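A Morning at the Hladun Works in Birnwood

We got to the Birnwood site a little before nine. The sign-in desk gave us safety glasses and a sheet of rules, and we were told to keep inside the yellow lines on the floor. The visit was arranged for people who run small automation cells and wanted to see how a larger shop handles faults. I went because we had a gripper problem of our own in January and I wanted to compare notes.

Hladun does assembly and test work for other companies. The part of the building we saw has 7 robot cells, and most of the talk was given at cell 3, where they had a stoppage they were willing to discuss in detail.

Our guide was Floarea Crăciun, who looks after maintenance on that side of the plant. She started with the fault log before taking us to the machine. The cell handles flat panels for a customer, Garier. A wrist camera finds the edge of the panel and the arm closes on it. One night shift the arm moved in, the camera reported an object in the path, and the controller stopped. The operator cleared it and restarted. The same thing happened again. By the end of the shift there were 93 stops on the log.

The cause was a reflection. The panels have a matte finish, but not matte enough, and at certain angles the camera was picking up a dark shape in the surface and treating it as something solid. The first crew changed the camera cable, then the light, and lost most of a day.

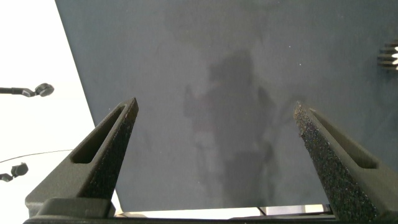

View from the wrist camera, fingers open in front of a panel. The dark shape between them is a reflection.

The stops themselves cost time but did no harm. The safety matter came afterward. To keep the line moving, somebody raised the detection threshold so the controller would ignore the shape. It also ignored other things. On a later run a cable had sagged into the approach path and the arm went through it at normal speed. The cable was pulled out of its connector and the finger pads were scraped. The guard door was shut and the area inside was clear of people, but Crăciun said the plant wrote it up as a near miss all the same, and I think that was right.

They have made three changes. The threshold is now locked and needs a second sign-off. The approach angle was moved so the reflection falls outside the area the camera checks. And a Plimier force sensor was added at the wrist, so contact stops the arm whatever the camera reports. They ran 300 test cycles before putting the cell back on production, with a loose cable hung in the path for part of them.

I asked whether the camera check had ever been meant as a safety function. It had not. It was there to protect the parts, and over time people had come to lean on it. We have the same habit at our place.

The rest of the tour was the stores and the test bay, which we went through quickly. Lunch was sandwiches in the training room. Parking is behind the building, and the gate on the north side closes at four.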